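Trimomthorpe Community Pantry: Where We Are With Your Grant
January 22, 2025

Hello again from Trimomthorpe! You asked for a couple of pages on how the money is being spent and I promised I'd keep it readable, so I've left the spreadsheet as a separate attachment. 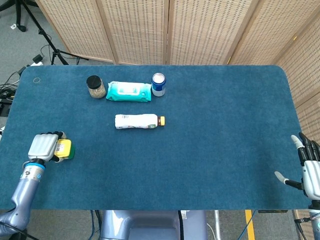 The big news is that the Hostville branch opened in September, two weeks later than I told you it would. The landlord wanted a second fire door before he'd hand over the keys, and the door came in the wrong size (twice). We're in now, though, and open three afternoons a week.

Between the two sites we've handed out 1,664 parcels since the grant started. My target was 1,500, so I'm really pleased with that! Hostville made up 270 of them, and I expect its share to grow now that the bus stops right outside. A lot of people there used to walk over the hill to us and carry everything home, which is no fun in January.

Food is still the easy part. What we run short of is the other stuff: soap, dish sponges, diapers, toilet paper, cat litter. People can't buy those with food benefits and they're shy about asking. I moved $500 from the printing line to household goods in the fall, as we agreed on the phone, and it was gone in five weeks. I'd like to make that a proper line of its own next year, and I'll send you a number once I've got prices from Chamoun, our wholesaler. They've been good to us on delivery charges but their minimum order went up, so we're buying bigger and less often, and storage is getting tight.

Now for the parts that didn't go so well. The evening session was a flop. We tried it for six weeks, hardly anyone came, and the heating bill was awful. I've stopped it and put those hours into home deliveries, where there's a waiting list. Also, the Fulis stock software is set up at the main site but not at Hostville, where we're still on paper sheets that I type in at night. The internet line there keeps dropping out. An engineer has been once and is supposed to be coming back.

On spending, we have $1,000 left in the equipment budget. I was going to use it on a second chest freezer, but the one we have is coping fine and what Hostville needs is shelving. Could you let me know if you're okay with that swap? I'd like to order before the end of next month, while the supplier's quote still holds.

You're welcome to come by any afternoon we're open. Park around the back, the front lot floods.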